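Forum > Arms and Grippers > Grippers and Fingertips

Bavik or Santoro fingers for soft items on a two-arm setup?

Posted by westidby_bench, 23 April 2022

I run a pair of small tabletop arms and I'm trying to settle on one set of fingers for both. Most of what I pick up is cloth: knit work gloves, rags, socks. The job is to take a glove off the table, hand it over if needed, and put it in a basket.

I have tried two kinds so far. The Bavik fingers are stiff and narrow. They get under a cuff well, but they skid on flat knit unless I press down hard, and then the arm faults. The Santoro fingers are softer and wider. They hold the glove fine once they have it, but they miss the edge when it lies flat. I gave each set 29 tries on the same glove. Bavik dropped 8 and Santoro dropped 4, but Santoro also took a lot longer per pick.
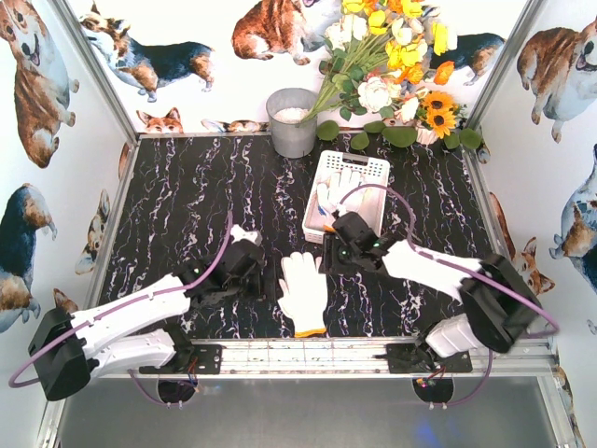
nundside_tom: Are you coming at the glove from the cuff end or the fingertip end? It changes the drop count a lot with knit.

From both ends, depending on how the glove landed, and I didn't keep those counts apart. I can redo it if that matters. The controller is the same for both sets and the grip force is at the default. What I'd like to know is whether to keep testing fingers or start changing the force settings.

8 comments

gridplate

Change the force first. Default grip on most of these small controllers is set for hard parts. Start low, close on the cloth, then step up after contact. With stiff fingers I would also stop pressing into the table. Set the height so the tips just touch, and drag in an inch as you close. The knit bunches up and gives you something to hold. I pick at the cuff only, where the hem is thicker.

Do your count over after that, with cuff picks and fingertip picks on separate lines. Keep the speed the same for both sets or the times won't mean much.

4 comments

lowtorque88

Santoro. Had Bavik, sold them.

mill_road_robotics

I would mix them. There's no rule that both arms need the same fingers. Put the narrow ones on the arm that lifts from the table and the soft ones on the arm that takes the handoff and works over the basket. You do have to enter the tip length separately for each arm, and I lost an evening to that. Check the cable slack at the wrist too. If it pulls at full reach, the tips end up off to one side and you blame the fingers.

Shared 29 times

Related items
Westidby wrist camera or overhead camera for cloth
Nundside controller drops out after 700 cycles
Replacement pads for Santoro fingers
Setting tip length on two arms with one controller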